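Filtering demos by hesitation: does the Vadby score do anything?
Board: Manipulation > Methods and results

bench_goblin
Mon 14 September

We've finished rerunning the Vadby filter on our own two-arm data and I promised I'd post the result even if it was dull. It is a bit dull.

For anyone who missed the earlier thread: the Vadby score looks at a teleoperated demo and marks it down for dithering. Fingers opening and closing over nothing, arms wandering about, long pauses while the operator reconsiders their career. You throw out the low scorers and train on what's left. The Gittins write-up said this beats training on everything. I didn't believe it.

The task is a drinking straw and a lidded takeaway cup. The straw has to come up off the table, get turned using both arms, and go in the lid. We recorded 1,260 demos and the filter kept 759. Same policy, same training time, same set of start positions for the test runs. The filtered set got 69 per cent. The full set was 3 points behind.

How we ran it, as people always ask:

1. Record everything, including the bad days. No deleting a demo on the spot because it was embarrassing.

2. Score each demo in separate phases (approach, pick-up, two-arm turn, insertion) and keep the worst phase score. An average lets a lovely approach pay for a dreadful turn. The two-arm turn is where most of ours lost marks. Long thin plastic, squared fingertips, a white table to lose it against. 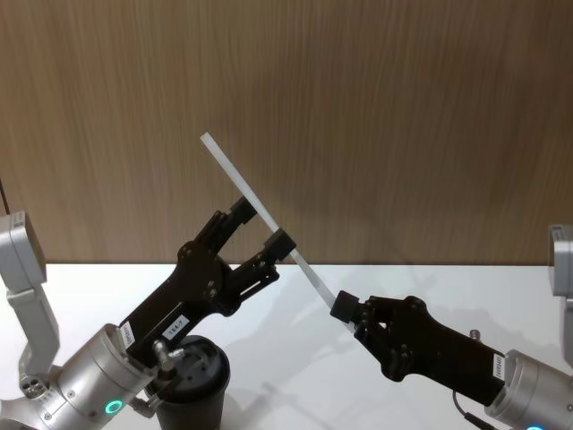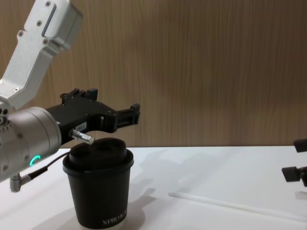
3. Set the cut-off before training anything, then leave it alone. We wrote ours on the whiteboard and photographed the whiteboard, which tells you how much we trust each other.

4. Train both policies from the same starting weights and run the tests in shuffled order, with the person marking pass or fail not told which is which.

Happy to answer questions. Less happy to rerun it.

pedant_in_residence

3 points. On one task. With how many test runs? I've seen bigger gaps than that from somebody opening a window.

bench_goblin

Fewer test runs than I'd like, and I'm not going to claim the gap is real. My reading is that chucking a large pile of data did no obvious harm, and training finished sooner if you go by passes over the data.

pedant_in_residence

You said same training time.

bench_goblin

Same number of steps, so more passes over the smaller set. Fair cop. I should have written that. Strike the bit about finishing sooner.

slowgripper

So the filtered policy saw each good demo more often. Couldn't that be the whole effect? You want a third arm of the study: a random 759, no scoring at all. If random does as well then Vadby is an expensive way of flipping a coin.

Sorry, "third arm". You know what I mean.

bench_goblin

Yes, that's the obvious control and yes, we haven't done it. It was on the list. The list is long and the bench is shared.

tea_and_torque

I'm going to disagree with the premise. At Dendton we tried something similar and found the dithery demos were the useful ones. When a thin part slips, the hesitation you're binning is the operator recovering. Take those out and the policy has only ever seen things go well, so the first time the straw rolls it just carries on, very confidently inserting nothing into the lid.

slowgripper

Depends whether the score can tell recovering from faffing.

tea_and_torque

It can't. I've read the code. It counts finger reversals.

bench_goblin

It counts reversals with no contact, to be fair to it. A regrasp with the straw in the fingers isn't marked down. But a missed first grab followed by a good second one is, and I've got plenty of those in the reject pile.

pedant_in_residence

Then split your failures by type. If the filtered policy fails mostly after a missed grab, tea is right and the score needs mending.

bench_goblin

That one I can do from the logs without touching the bench. The random subset will have to wait until the Roltham people give it back in November. I'll put both in this thread when I have them.

slowgripper

Which cut-off did you write on the whiteboard, by the way? The default is far too harsh on slow operators. I speak as one.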